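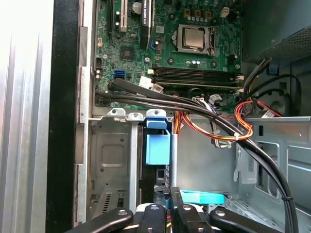
Figura 1 – Interior da torre: processador, slots de memória e compartimento de unidades.

7 Desmontagem para inventário

7.1 Preparação

1. Desligue o computador e retire o cabo de alimentação.
2. Aguarde 5 minutos antes de tocar na placa-mãe.
3. Anote a posição de cada conector e desligue os cabos SATA puxando pelo conector.

CUIDADO: as arestas da chapa podem cortar. Use luvas.

7.2 Peças plásticas

4. Apoie as peças plásticas numa superfície estável, com as linguetas viradas para cima.
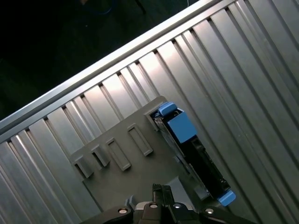
Figura 2 – Placa cinzenta com linguetas, sobre painel metálico canelado.

5. Verifique cada lingueta. Peças com fissuras seguem para a caixa 3 – não devem ser remontadas.

7.3 Painel do chassi

6. Examine as saliências e as ranhuras do painel. Não use alavanca metálica.

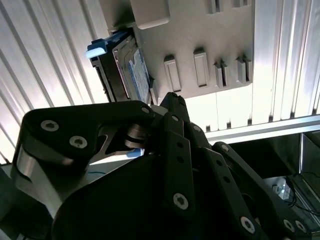 Figura 3 – Painel do chassi: fila de quatro linguetas e ranhuras junto ao bordo.

7.4 Fonte de alimentação

7. Localize a etiqueta da fonte e registe a marca e a classe de eficiência na ficha Okeck.
8. Não abra a fonte em caso algum.

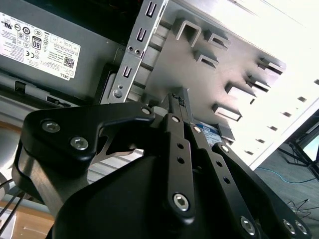

Viktória Deák observa que a ficha deve ser preenchida antes de se desapertar a fonte, pois em alguns modelos a etiqueta fica tapada quando a peça é pousada na bancada.

9. Guarde os parafusos no saco 27.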